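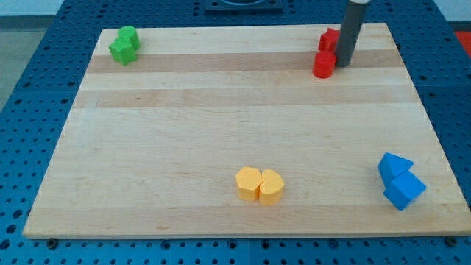 Section 2 – First start and prop check, Stinda paramotor unit

Read all of this before you pull the cord. Most of the bent props we see come from people skipping step 3.

Before you start

Engine bolted to the frame, cage fully closed, fuel mixed fresh. Don't use last season's fuel. If you bought second hand and don't know what oil was in it, drain the tank and start clean.

1. Stand the unit on grass, flat, no loose stones. Kill switch OFF.

2. Spin the prop slowly by hand, two full turns, plug cap off. Listen. A light scrape means the cage is pulled out of shape – undo the top joint, let it settle, do it up again.

3. Check both prop bolts with a torque wrench. Setting is on the sticker inside the hub cover. Wooden props need doing again after the first flight and again after a damp night in the van.

4. Look along each blade edge. Nicks you can catch a fingernail on must be filled and the prop rebalanced. Tape is not a repair.

CAUTION: never fit a prop from the older Ovton engine. Same bolt pattern, turns the other way.

Starting

5. Plug cap back on. Prime until fuel reaches the carb, then 2 more squeezes. Not ten.

6. Choke on if cold. Somebody in front of you, well to the side, nobody behind.

7. Harness on or unit held down by a second person. Kill switch ON, throttle shut, pull.

8. When it catches, choke off and leave it alone for a minute. It will sound rough to begin with.

Note: if it fires then dies, it's nearly always the fuel line sucking air at the Closell filter. Push the line on further and fit a new clip. Don't touch the carb screws yet.

Running in

First tank at low and middle throttle only, on the ground. Vary it, dont sit at one speed. Let it cool right down before the second tank. Short bursts of full power after that, then back to idle.

Full throttle reading low? Check the air box for grass, then the exhaust springs, then the belt. A belt that is to loose will slip at the top end and smell of it. If you still can't get the revs, ring Ghislain Bélanger at the workshop before you go cutting anything off the prop. Workshop is shut Monday, phone on from 8.

WARNING: clip in and do up both leg straps before every flight, even a quick hop. Leg straps first on, last off.

Stopping

9. Back to idle, count a slow minute, kill switch OFF. Wait for the prop to stop dead before you take the harness off.

10. Write the hours in the back of this book.

Carb settings are in section 3.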